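Trying Out the Plokura Bench Kit: Project Report
Introduction to Automation, fall term
10 November 2019

What we set out to do

Our group picked the Plokura bench kit for our review project, and we were pretty excited when the request went through! Plokura is a robot arm kit made by Cilero. You get an arm, a controller, a set of bolt-down fixtures and a license for the simulator that goes with it. The department has one arm for the whole course, so most groups do the bulk of their work in the simulator and then sign up for time on the real thing. We wanted to find out how far a beginner group could get with the kit, and whether the programs we wrote on a laptop would still make sense when we took them down to the lab.

None of us had programmed an arm before. One of us had built a line follower in high school and that was the extent of our robot experience.

Getting it running

The simulator installed without trouble on two of our laptops. On the third it complained about the graphics driver until we updated it, and after that it was fine. The kit comes with a printed quick-start booklet and a much longer manual as a PDF. Read the booklet first. It gets you to a moving arm in one sitting, and seeing it swing over on screen the first time was a great moment (we may have made it wave for a while before getting to work).

The manual is 122 pages, and it's good once you know what you are looking for. The index is thin. We ended up keeping our own list of page numbers in a shared document, mostly for the sections on joint limits and on saving positions.

You can program the arm two ways. Block mode lets you drag commands into a list, and script mode gives you a simple text language. We started in blocks and switched to script in the second week of October, when our list of blocks got too long to scroll through comfortably. The software can turn a block program into a script for you, so we didn't lose any work. We thought that was a really nice touch.

The task

We chose a pick-and-place job. The arm had to take a small part from one spot on the bench, carry it over and set it down in a second spot, then return to its home position. We ran the program 100 times in the simulator with the starting position of the part shifted slightly each time. The simulator can do this shifting on its own if you give it a range, and you can leave it going while you eat lunch.

Our first version was a mess. The arm went straight from the pickup point to the drop point, and on the way it clipped whatever was sitting between them. We fixed this by adding a waypoint above the bench, so the arm lifts, travels and then comes down. After that we worked on speed. The default speed is very cautious. Raising it made the run shorter but the placing got sloppy, so in the final version we travel fast and slow down for the last stretch.

In the final set of 100 runs, 2 failed. Both had the part starting at the far end of the range, where the arm is nearly stretched out and doesn't have much room left to correct itself. We could have shrunk the range and reported a perfect score, but we think the failures say something useful about where to put your parts.

The workcell in the simulator

Cilero supplies several ready-made rooms, and we used the one called Brikcombe for all our test runs. It has a workbench with a perforated top, which makes it easy to line things up by eye, and shelving with storage bins behind it. We liked having a room with some stuff in it. It's much easier to judge distance when there is something behind the bench to compare against, and it felt closer to working in a real shop. You can place the viewpoint wherever you want, including right up beside the arm, and we switched views constantly while setting our waypoints.

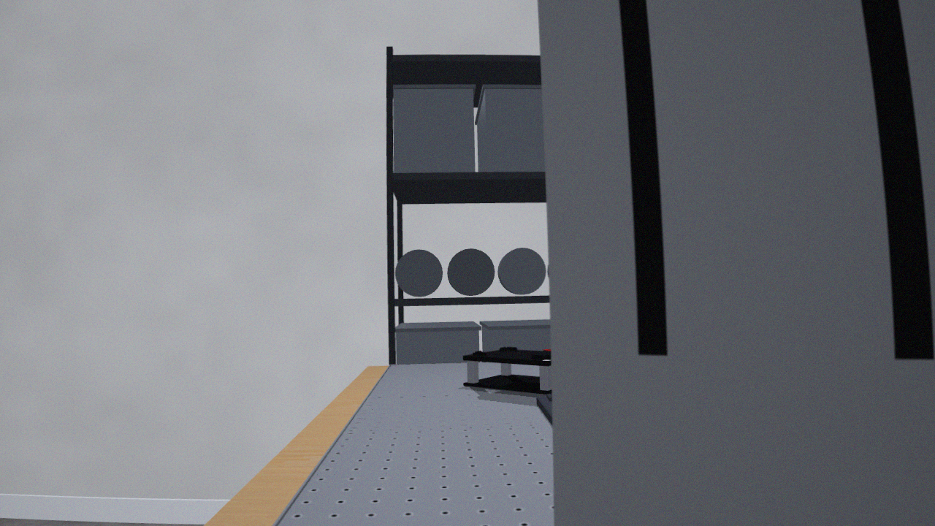
On the real arm

We had two sessions in the Hamdan lab. The first went almost entirely to calibration. The real bench sat a little lower than the one in our program, so the gripper closed on air until we measured the height and typed in the right number. Once we did, the script ran without any other changes. We cheered!

The second session was all running and watching. The real arm is louder than we expected, and it stops with a small shake that the simulator doesn't show. We added a short pause before each release to let it settle.

What we would change

The error messages need work. "Motion fault" covers everything from a joint limit to a bad waypoint, and we lost most of an evening to one that was a missing minus sign. An undo button that goes back more than one step would help a lot too.

Would we use it again? Yes, gladly. Next term we'd like to try sorting parts into bins, and we've already asked to keep our simulator licenses over the break.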